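The Closing of the Bolance Ferry

To the Board of Inland Crossings, from its Inspector for the Lower District.

1. I was instructed in April to attend at Bolance, to close the ferry there, and to report. I have attended. The matters that follow are set down in the order in which they came to my notice.

2. The Bolance ferry crosses the Truvero at its narrowest navigable point, between the village of that name on the east bank and the landing at Prilametti on the west. It is a flat boat drawn along a chain. It carries foot passengers, bicycles, and livestock by arrangement. The Board will recall that the road bridge at Boychuk was opened last year and that the ferry has since been considered surplus. The return for the last full year of service showed 3,953 crossings. The return for the year following the bridge showed 1,569. It was on the strength of the second figure that the order to close was made.

3. I arrived on the Tuesday by the morning bus, which stops at the top of the hill. The ferryman, Réjean Poirier, was at the landing and took my bag. I informed him who I was. He said that he had received the letter and had put it with the others. I asked what others, and he said the Board had written to his father as well.

4. The boat is sound. I examined the hull, the ramp at either end, the rail and the winding gear, and found nothing that would have justified closure on grounds of safety. The chain is worn on the Prilametti side, where it drags over stone. The lifebelts are of the correct pattern. The bell at each landing is in working order, though the one at Prilametti is rung with a spoon, the clapper having gone into the river before Mr Poirier's time.

5. I then asked to see the crossing book. The Board requires that each crossing be entered with the hour, the direction, the number of passengers and the sum taken. Mr Poirier's entries are neat. On examination I found that a great many of them recorded no passengers and no money. I give the following as they stand in the book.

6.10 a.m. East to west. None. Nil.
6.40 a.m. West to east. None. Nil.
9.15 p.m. East to west. None. Nil.
9.50 p.m. West to east. None. Nil.

6. These four entries appear on every day of the year, Sundays and public holidays included. I pointed out to Mr Poirier that the published timetable begins at seven in the morning and ends at eight at night. He agreed that it did. I asked for what purpose the boat was taken across the river at ten minutes past six with nobody in it. He said that it was for Mrs Sallow.

7. I asked whether Mrs Sallow was a passenger. He said that she was not, and had never been on the boat, as she disliked water. She lives in the end house at Prilametti, above the landing. Her husband had worked at the mill on the Bolance side and had gone over on the early boat and come home on the late one. He has been dead for eleven years. Mrs Sallow's sight is poor, but she hears the chain, and on hearing it in the morning she gets up, and on hearing it at night she locks the door and goes to bed.

8. I asked Mr Poirier whether she was aware that her husband had died. He appeared to think this a strange question. He said that of course she was, she had chosen the hymns.

9. I asked whether she had requested the crossings. He said that she had not. In the week of the funeral he had stopped the early boat, there being no other call for it, and on the third day she had been found at noon sitting on the edge of her bed in her nightdress, waiting to hear it. He had put the boat back on the following morning. They had never spoken of it. She sends down a cake at Christmas.

10. I explained that the Board could not maintain a crossing for the purpose of waking one resident, and that an alarm clock could be had for very little. Mr Poirier said that she had one. He added that his own wages covered the hours of the timetable only and that the early and late boats were made in his own time. I have checked this against the wages sheets and it is so. The wear to the chain is, however, the Board's.

11. The order required that the closing notice be posted at both landings by six that evening. I posted the first at Bolance. Mr Poirier then took me over to post the second. There were three other persons aboard and a dog. One of the three, a schoolboy, read the notice under my arm while I was still holding it, and asked me where he was supposed to get on. I told him that there was a bus by way of Boychuk. He said that it was an hour. I have since confirmed that it is an hour and five minutes.

12. I had some difficulty in fixing the notice at Prilametti, as the board there is of very hard wood, and I was obliged to go up to the end house and ask for the loan of a hammer.
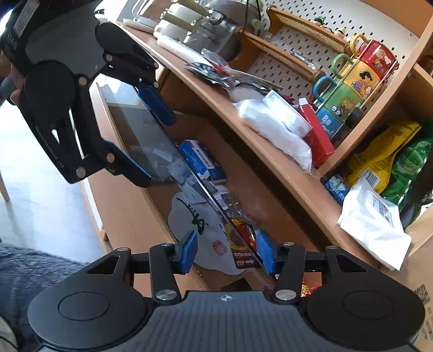 Boychuk Adult Education Centre, Department of English and Creative Writing

13. Mrs Sallow came to the door herself. I gave my name and office. She said that she had heard five come over, and one of them in town shoes. She found me the hammer without asking what it was for, and stood at the gate while I used it. When I returned it she asked what the notice said, as she could not make it out. I had in my hand the order of the Board, with its schedule, and I was fully prepared to read it to her.

14. I told her that it concerned repairs to the chain.

15. I recognise that this was not correct. I make no defence of it here and will answer for it in whatever manner the Board sees fit.

16. She asked whether the repairs would stop the boat. I said that it was possible. She asked for how long, and I said that I should have to look into it. She said that the chain was worst at this end, on the stones, and that she could have told us so years ago had anybody written to her. She then gave me her opinion of the bell.

17. There being no bus from Prilametti after five, and the inn at Bolance being closed for painting, I passed the night in the waiting hut on the Prilametti side, where there is a bench and a stove. Mr Poirier left me a blanket and went over with the last boat of the timetable. At a quarter past nine I heard the chain take up. It makes a low sound at first, which one takes for a cart on the road, and then a steady knocking as each link comes over the wheel. He brought the boat in, touched the ramp to the landing, stood for the proper time, and entered it in the book by his lamp. He did not come up to the hut. Above me I heard a door being locked.

18. I slept tolerably. At ten to seven the next morning Mr Poirier knocked and asked whether I was getting up, as he had been over and back and there was smoke from the end house already.

19. I now come to the figures. I have been through the crossing book for the year since the bridge and find that the return of 1,569 was made up by the district office, which left out every crossing on which no fare was taken. Schoolchildren travel free under the Board's own rules, as do persons over seventy. A crossing made entirely for such persons was therefore counted as not having been made. I have asked the office for its working and have been told that the clerk has moved to Canals.

20. I also enclose a letter, signed by 126 residents of the two banks, which was handed to me on the bus. I had supposed that there were fewer people in Bolance.

21. In view of the above I have suspended the order pending a proper count. I have taken down both notices, for which purpose I again borrowed the hammer. I recommend that the count be carried out over a full year, so as to take in the lambing and the school terms, and that it be carried out by the ferryman, who has the book.

22. I further recommend:

(a) that the chain on the Prilametti side be renewed for a length of 2 fathoms, and a wooden runner laid over the stone;

(b) that a clapper be supplied for the Prilametti bell, and the spoon returned to its owner;

(c) that the published timetable be amended to show a first boat at 6.10 a.m. and a last return at 9.50 p.m., and the ferryman's wages adjusted to match.

23. With regard to (a), the fitter should be told that the new chain is to be of the same weight and pattern as the old. I am aware that a lighter and quieter kind is now available. The fitter will very likely suggest it.

24. My expenses are attached. They include one cake tin, which I have undertaken to send back.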